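Jobs > Hospitality and Lodging > Housekeeping and Front Desk
Posted in August by Nele Nijs

Overnight Host, Rarkano Guest House

Rarkano is a guest house for people who have a family member in the hospital. We need an overnight host to start as soon as we can agree on a date. The job is part time, with a fixed set of nights each month, and it can become full time if you want it to.

The house is open all year. Last year we had 493 families stay with us for a total of 2095 nights. Most come from far enough away that driving home each evening is not practical. Some stay one night and some stay for weeks. They arrive tired and they often arrive late, so the overnight host is usually the first person they meet. 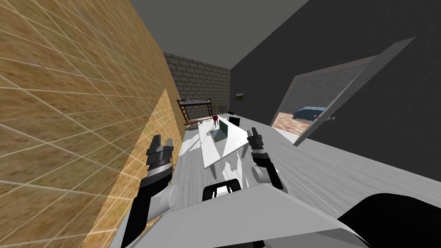
The shift starts at 10 p.m. and ends at 6 a.m. You will check in late arrivals, answer the phone, lock up, and walk the halls twice. Between those things you fold towels, restock the hall closets, and set out breakfast. Breakfast is cereal, fruit, bread, and coffee. You do not need to cook anything hot.

You will also write up the night log. We use a program called Puko for room assignments and notes. It is simple and we will train you on it. Please write notes that the morning person can understand without calling you.

What we need from you:

- You are at least 21 and can work alone at night.
- You can carry a laundry bag up a flight of stairs.
- You can stay calm when a guest is upset. Some of them get bad news while they are here.
- You keep what you hear to yourself.
- You have a way to get here and back. The last bus stops running before the shift starts.

Spanish is a help and so is any time spent working in a hotel, a shelter, or a nursing home. Neither is required. We will ask for two references and run a background check, which we pay for.

Pay is by the hour and goes up after the first 6 months. There is an extra $300 after your first full year. Holidays are paid at time and a half. You may park in the Dorkusell Street lot for free, but get the permit from the office first or they will ticket you.

New hosts work four nights alongside someone else before they take a shift alone. Those nights are paid at the full rate.
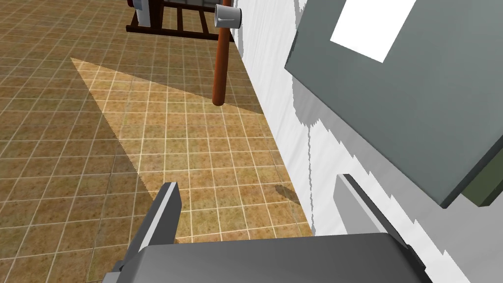
Sani wrote to us after two years on the overnight shift that the hardest part was sleeping during the day, and that the guests were easier than expected. Most of them wanted a key, a glass of water, and to be told where the elevator was. Sani also asked us to mention that the phone can ring at 4 a.m. and that you have to sound awake when you pick it up.

To apply, send a short letter with your work history to Nele Nijs at the Rarkano office, or drop it in the box by the front desk. Tell us which nights you can work and which you cannot. A plain list is fine. We do not need a photo.

We read applications as they come in and will stop when the job is filled. Interviews are held at the house in the late afternoon and take less than an hour. If you work days and can't make that, say so in your letter and we will find another time.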